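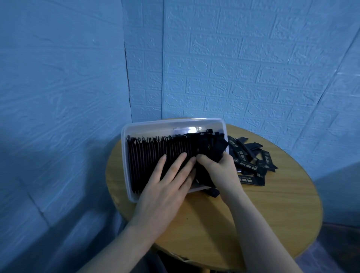

paltby
Zariņš sells landscape prints in editions of 200, then reissues the same negative bigger. Is "limited" worth paying for?

stadwood
Doubtful. Get the total across all sizes in writing.

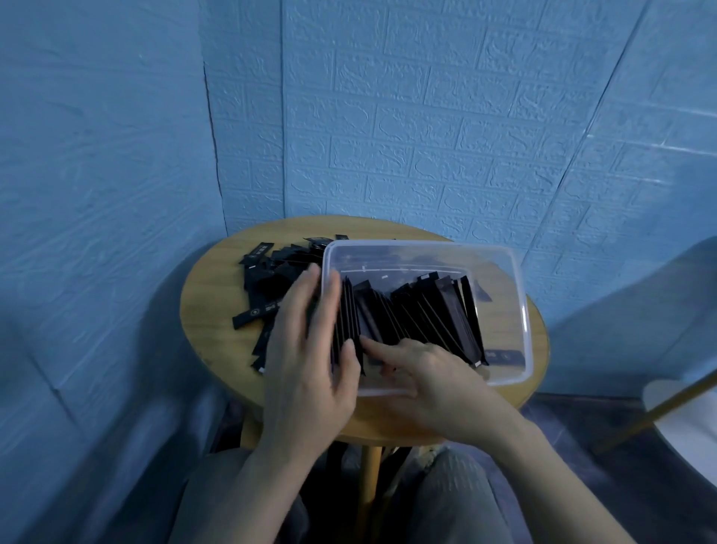
Storage matters more to me than the signature. Dealers get vague when you ask. A clear plastic box with a low rim holds small packets fine, but I wouldn't trust a print to one. 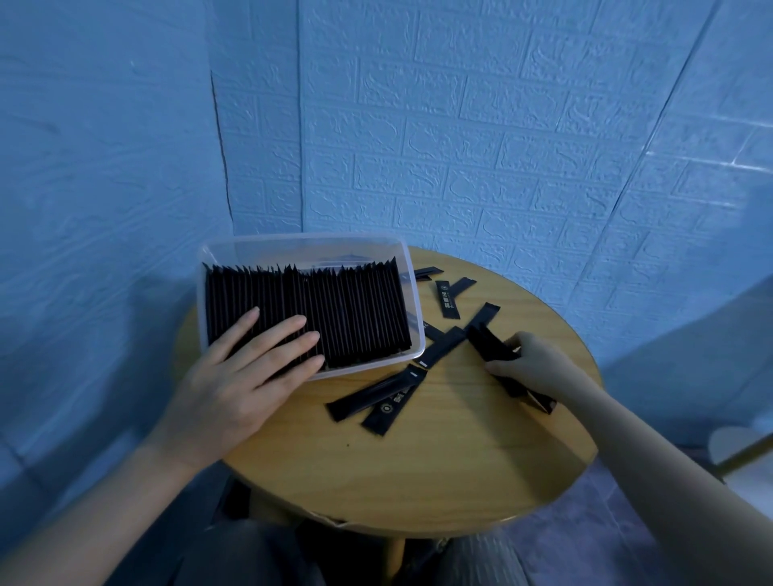 And ask who made the print. If they can't say, I'd walk.

tolivville2
Mine was 100. Still like it. No idea on resale.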